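Moseven Textile Reuse Center
Call for Participants: Garment Folding and Sorting Study

The Moseven Textile Reuse Center invites adults from the Meltmont area to take part in a study of how donated clothing is folded, stacked and prepared for its next owner. The study is directed by Margareta Coman, and its results will be used to revise the written folding guide supplied to our sorting rooms.

Background

Moseven receives clothing in mixed condition and mixed sizes. Most of it reaches the sorting table crumpled in a bin and must leave the table as a flat, even stack that can be shelved. The present guide was written for shirts and towels only. Long-sleeved garments are folded differently from one sorter to the next, and the resulting stacks do not sit well together on the shelf. The study will compare several ways of handling sleeves, cuffs and large soft pieces.

The work surface is a plain white tabletop. Items waiting to be handled are placed in a translucent blue-teal bin toward the back, and folded pieces are stacked to the right.
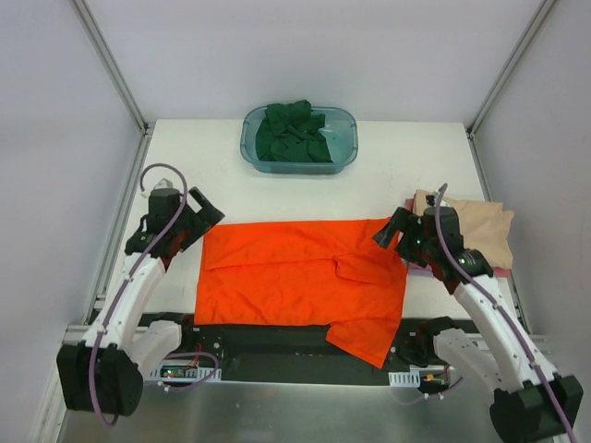
What participants will do

Each participant will attend 2 sessions. The first session covers single garments. Participants will take each piece from the bin, spread it flat, smooth out the larger wrinkles and fold it by the method named on the session card. The second session covers full stacks, in which pieces of different sizes and weights must be placed one on another with their edges kept as even as possible.

Particular attention will be given to the stage at which a garment has been laid out lengthwise and the sleeves have yet to be settled. Participants may stop at this stage and begin the fold again as often as they wish. Speed is not scored.
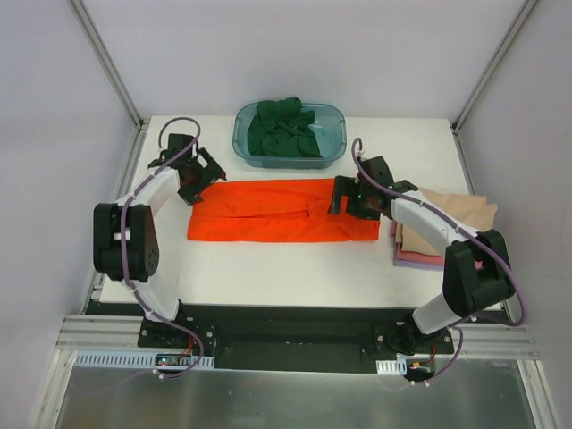 Orange-red cloth spread lengthwise on the tabletop, with folded pieces stacked at the right.

Who may apply

We are seeking 32 participants. Applicants must be 18 years of age or older, able to stand or sit at a table for the length of a session, and able to follow written instructions in English. Previous experience in laundry, retail or alterations is welcome but is not required. Persons who have worked in a Moseven sorting room within the past year are not eligible for this round – they may ask to be placed on the list for the next one.

Place and time

Sessions will be held in March at the Dralari Building, Room 228, Meltmont. Morning sessions begin at 9:30 a.m. and afternoon sessions at 1:30 p.m. Participants should wear comfortable clothing and remove rings and bracelets before handling knitted items. Lockers are provided.

Compensation

Participants who complete both sessions will receive a gift card and reimbursement of local bus fare. Those who withdraw after the first session will be reimbursed for fare only.

How to apply

Application forms are available at the front desk of the Dralari Building. Completed forms should be returned to the same desk, marked for the attention of Cosmin Toma, Study Coordinator. Please state whether you prefer morning or afternoon sessions and list any fabric or detergent allergies. Applicants will be notified by mail, and places will be assigned in the order in which complete forms are received.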